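Rehanging a Sagging Interior Door and Resetting the Latch

Applies to hinged interior doors on two or three butt hinges, in a wood frame. Fire-rated doors are excluded. Their hinges, screws and clearances are set by the rating, and changing any of them may void it.

Symptoms

The top corner on the latch side rubs the head of the frame or the upper part of the jamb. The gap along the latch side is wide at the bottom and narrow at the top. The latch bolt strikes the plate low, so the door has to be lifted by the handle to close. Any one of these points to movement at the top hinge. All of them together nearly always do.

A door that rubs evenly along its full height in August and swings free in winter has swollen. Leave the hinges alone and read the section on seasonal movement near the end.

Tools and materials

Screwdriver that fits the hinge screws properly. A worn bit will strip the heads.
Drill with a small pilot bit.
Two tapered wedges, wood or plastic.
Wood glue and hardwood dowel or matchsticks.
Thin cardboard for shims.
Sharp chisel, pencil, masking tape.
Two or more long screws in the same gauge as the hinge screws.

Step 1. Check the hinge screws

Open the door halfway and hold it by the latch edge. Lift gently and watch the top hinge. If a leaf moves against the wood, the screws have lost their hold. If both leaves stay still but the knuckle moves, the pin or the barrel is worn and the hinge needs replacing.

Tighten every screw by hand. A power driver will pull an already weak hole out completely. Close the door and look at the gap again. If the gap is now even, stop here.

Step 2. Restore stripped holes

Wedge the door from below so that its weight is off the hinges. Work on one hinge at a time and leave the others fastened. Remove the screws from the loose leaf and fold it back.

Drill the stripped holes out to the diameter of the dowel, glue the dowel in, and trim it flush once the glue has set. Matchsticks packed with glue are acceptable in the door edge, but the jamb side of the top hinge carries most of the load and should get dowel. Drill fresh pilot holes through the center of each hole in the leaf. An off-center pilot pulls the leaf sideways as the screw seats, and the door ends up in the wrong place again.

Step 3. Fit one long screw

Replace one screw in the jamb side of the top hinge with a screw long enough to reach the stud behind the jamb. Use the hole nearest the door stop, where there is more wood behind it. Drive it slowly and check the gap every half turn. The screw draws the jamb toward the stud and lifts the latch corner of the door. Overtightening bows the jamb and makes the door bind on the hinge side.

Step 4. Shim if the gap is still uneven

If the top gap is still tight on the latch side, place a cardboard shim behind the jamb leaf of the bottom hinge. The bottom of the door moves toward the latch jamb and the top corner drops away from the rubbing point less than you might expect, so add one thickness at a time. Two is usually the limit. Past that, the leaf stands proud of the mortise — deepen the mortise at the top hinge instead.

Step 5. Reset the latch

Only adjust the strike plate after the door hangs correctly. Color the end of the latch bolt with pencil, close the door against the plate, and open it again. The mark shows where the bolt lands.

If the mark is off by no more than the thickness of the plate, file the opening. If it is off by more, remove the plate, plug the screw holes as in Step 2, move the plate, and chisel the mortise to suit. Fill the exposed part of the old mortise.

Next, work the handle with the door open. The bolt should retract flush with the faceplate and spring back without hesitation. A slow return is commonly caused by through-bolts pulled too tight across the latch case. Back them off a quarter turn on each side and try again. Lever handles are more sensitive to this than knobs, as the return spring has an unbalanced arm to lift.

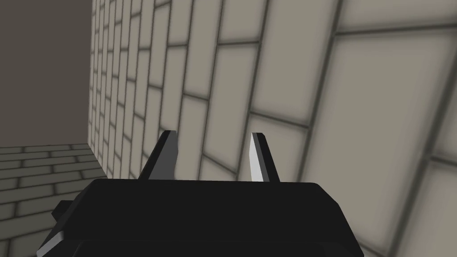
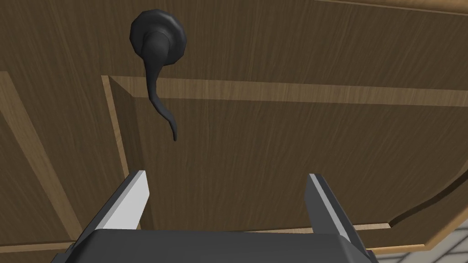
Elin Griffiths wrote in to say that on her doors the screws were sound and the gap was even, and the latch still missed. The frame had been repainted several times and the paint had built up on the stop, which kept the door from closing far enough for the bolt to drop. She scraped the stop back to bare wood, repainted it with one thin coat, and did not have to touch the strike plate at all.

Her point is worth adding to the sequence. Before moving a strike plate, press the door hard against the stop. If the latch catches under pressure and not otherwise, look at the stop first. Paint, a warped stop and a badly placed draft strip all give the same symptom. A planted stop can be pried off and renailed. A stop cut from the solid has to be planed.

Seasonal movement

Solid wood doors change width with humidity. Panel doors move less than plank doors, as the panels float in their grooves, but the stiles still swell. Do not plane a door in the most humid part of the year unless it will not close at all. Mark the tight spots with masking tape, wait for drier weather, and measure the gap again.

If planing is needed, take the material off the hinge edge where possible. The latch edge often carries a slight bevel, and the latch case sits in it at a fixed depth. Planing the hinge edge means recutting the hinge mortises, which takes longer but leaves the latch and handle where they were. Seal the bare edge the same day, including the top and bottom edges if they were never finished.

Final checks

Open the door to 15 degrees and let go. It should stay put. If it drifts, the hinge pins are out of line with each other, or the jamb is out of plumb. A drift on an otherwise sound door can be cured by removing one pin, bending it very slightly, and tapping it back in.

Check the screws once more after a month of use. Fresh dowel compresses a little under load, and a quarter turn at that point is normal.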